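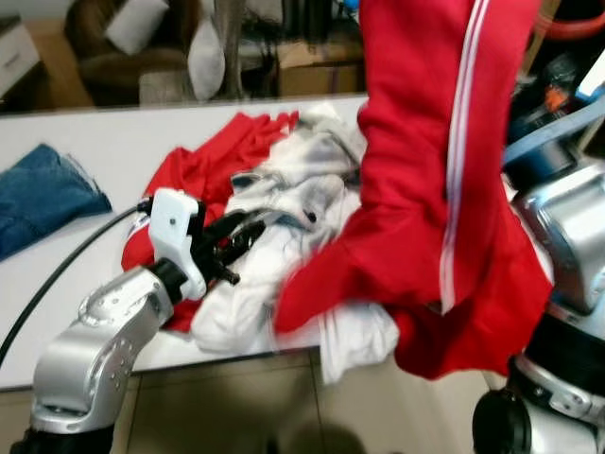

Red garment with white stripes, and the rest of the heap on a white table.

Detergent dosing and hard water
By Rüdiger Nolte

The supply to the Albers building was switched to the Grilutis well in November. Hardness at the basement tap now measures 200 mg/L as calcium carbonate, up from 76. Calcium and magnesium tie up part of the detergent before it reaches the soil, so the dose that worked last year is too low. The usual signs are gray whites, stiff towels and a chalky film on dark knits.

Use the hard-water line on the measuring cup. For liquid detergent in the front loaders, that is 100 mL for a full drum of normal soil. Powder goes in the main wash compartment only. Fabric softener does not correct hardness and leaves a coating on synthetic fibers, which then hold odor.
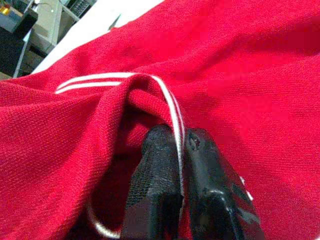
Does a hotter wash make up for too little detergent?
Heat alone will not do it. Above 140°F more scale forms on the heating element, and the colors in most sportswear fade sooner. Correct the dose first and stay with the warm cycle.

The Flallasis softener unit quoted for the basement treats around 400 gallons between regenerations. The Cisaleo quote did not state a capacity and has been sent back.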